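Setting the grip force for plastic bricks

In this part we teach the gripper to close on a big building brick and stop at the right moment. I assume the arm is already on the table and the camera at the wrist gives a picture. If not, please do first the part written by Benedek Sipos.

Before you begin, check that both pads sit flat on the fingers. A pad which is lifted at one corner will turn the brick when you close.

1. Open the Hidero panel and set the speed to 6. Leave the force limit at 3000 for now.
2. Move the arm down over one brick, with the studs looking to the camera.
3. Close in small steps. When both pads touch the sides, stop and write down the position value. Mine was 59.

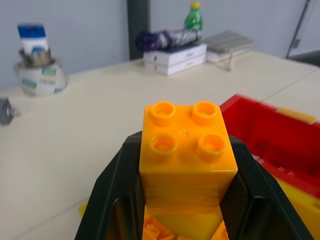 Yellow brick between the two pads, all four studs in view. The red bin is on the right.

4. Lower the force limit step by step and lift the brick each time. When it slips, go back up by one step and save.
5. Repeat the lift 3 times with the saved value. If it slips even once, add one more step.

Studs are the best help for alignment. If their rows look crooked against the fingers, open again and rotate the wrist a little. Do not push the brick straight with your hand while the motors are on.

Citlali Orozco asked me if the same value is good for foam blocks. It is not, you must repeat from step 3.

Levente Lakatos, updated 27th December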